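Club rides should stop having an average speed

Our club lists every ride with an average speed next to it, and I think it should go. I have ridden with Westbridge for 7 years, and in that time I have seen the number beside the ride do more harm than hills, headwinds and bad café stops put together.

The trouble is that an average tells you very little. A flat 78 km out to the reservoir at the listed pace is an easy morning. The same pace over the ridge road is a hard day for most of us, and a miserable one for anyone who has just joined. New riders look at the figure, compare it with what they manage alone on the way home from work, and either stay away or turn up on the wrong ride.

The leaders suffer from it too. Once a number has been printed, they feel bound to hit it. I have watched a sensible leader look down at the computer, see that we were behind, and push on through a village when two people at the back clearly needed a minute.

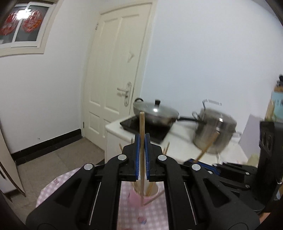
Chopsticks in their pink cup on the checked cloth.

What I would like to see in its place is a plain sentence or two. Say how hilly it is, whether the group waits at the top, how many stops there are and how long they last. Say if there is a train station halfway. Ozan Işık already writes up his rides like this, and in August he had riders of every sort out on a route that would normally get 4 regulars. They all got round, and the slower ones came back for the next.

I know the case against. Quick riders want to know they will get a quick ride, and they are entitled to one. But "brisk, no waiting except at junctions" says that perfectly well. It also says something the number leaves out, which is what happens to you if you get dropped.

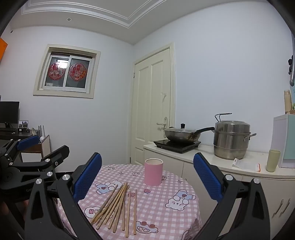
Umut Ağca disagrees with me on this and told me so at the last tea stop. His view is that words are slippery, that one leader's "steady" is another's "flat out", and that at least with a speed you can hold someone to it. He would keep the number and add the description underneath.

That is a fair point, and I could live with it as a trial. My worry is that people would go on reading the number and skip the rest, as they do now with the notes on mudguards.

Long rides are different, I admit. If you are setting off on a 200 with a time limit, you need to know your pace and so does everyone with you. Most club rides have no time limit apart from lunch, and I would like our list to be written with that in mind before the winter programme goes up.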